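Vekcombe published its handling rules for small-parts cells on 2025-10-05. The engineer who drafted them, interviewed at the Prothero plant, calls the document "mostly a list of stops."

Grip force comes first. Bare circuit boards are held by the edge, and closing speed is limited to 60 millimeters per second. "If the wrist camera can't resolve a free edge, the arm waits," the engineer said. Parts with leads get a separate clause: after 2 failed picks, the cell calls an operator.
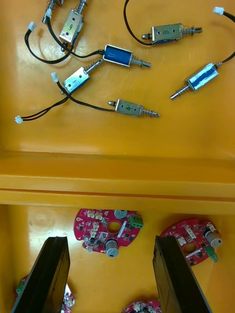
Two tries is too few for tangled leads, according to Ostel, where the limit is 6 and each retry must start from a new angle. The engineer disagrees. "Every retry pulls on a connector. I'd take the downtime."

Compliance is checked over 200 logged picks per cell, repeated each March. Cells that fail return to reduced speed until the log is clean.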